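Surnia Home Robotics Club: Questions We Get a Lot

I started this page because I kept typing the same answers into emails. If yours isn't covered, write to me anyway, I like getting mail!

Do I need to know how to code before I join?

Nope. I couldn't write a loop when I started (ask anyone in the club, they'll happily tell you). New members spend their first few meetings on robot safety and on driving the arms by hand.

How much does it cost?

Dues are $60 a semester. That covers your locker, your Brikwood login and snacks, which tend to run out early.

What is the Cisneros Challenge?

It's the student contest we build toward all year. Every team gets a list of kitchen chores and a time limit of 135 minutes, setup included, so you really don't want to be hunting for a charger. Last season we finished with 408 points and I'm still pretty happy about it.

What's Ullitz?

Our practice log! Every attempt goes in, good or bad, with a note on what the operator was trying. We're at 2,037 entries as of May 27, 2023, and a lot of the early ones just say "oops."

Can I come watch a practice?

Please do. Stay behind the chair unless somebody waves you over, and keep your feet off the cables.

What do you practice on?

Mostly the sink and the dishwasher.
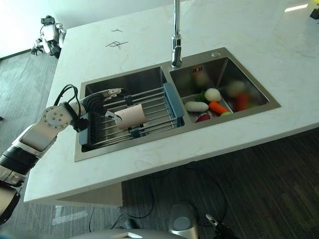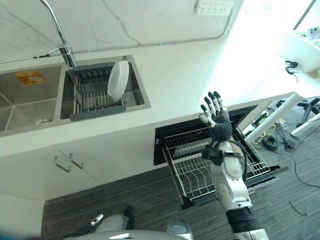
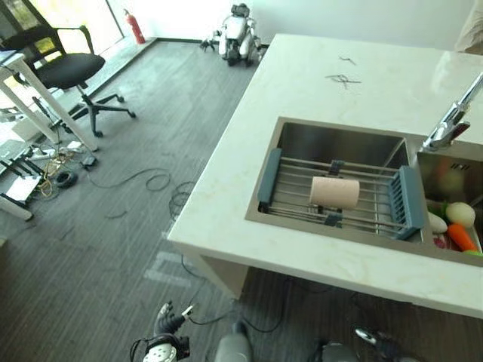

Which chore should a beginner pick?

I always tell new people to start with picking up one object and putting it down somewhere else, over and over, until it gets boring. Plates can wait, and so can anything that has to fit between the tines of a dishwasher rack. Something like the pink roll lying across the sink rack is a nice first target, and after that you can try the toy carrot in the basin next to it, which means reaching down past the rim. Write every try in the log, even the embarrassing ones.

Can I miss meetings during finals?

Sure, everybody does. Send me a note before the May sign-up closes so I can keep your spot on a team.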